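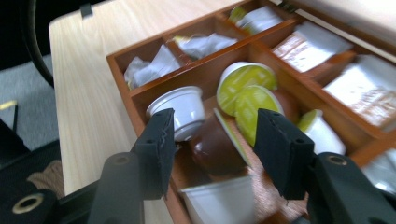
Thursday, August 9, 2018

Coffee corner, refill and sorting of the wooden box.

The delivery from Callow came this morning: 100 capsules and two packs of tea sachets. I put the cartons in the cupboard under the window, left side. The old carton from January is in front, please use it first.

The box stays as it was, with capsules in the large compartment and tea in the small ones. I tried to stand the capsules in rows with the lid up, but they fall over when somebody takes one from the middle, so I stopped this. Lying in any direction is fine. Green lids and brown lids can be mixed, one sees the color well enough.

Not so good: the large compartment is too deep for the small quantity we keep in it. When there are only few capsules, the fingers must go far down. I think a piece of felt on the bottom, 10 mm, would help. Wolell has felt in this thickness, I will ask for the price. To check also: does the felt hold the coffee dust? If yes, better cork.

Tea: the sachets from Liao are a little wider than the old ones and bend at the corners. I turned them to the long side and now they go in. Do not press more in than fit easily.

The water tank of the machine was descaled, with 300 ml of the liquid and the rest water, then rinsed two times. The first cup after it I threw away. The second had normal taste.

Open points:

- felt or cork for the large compartment
- label for the cupboard shelf
- ask in the Traltadum room if they still want their own tea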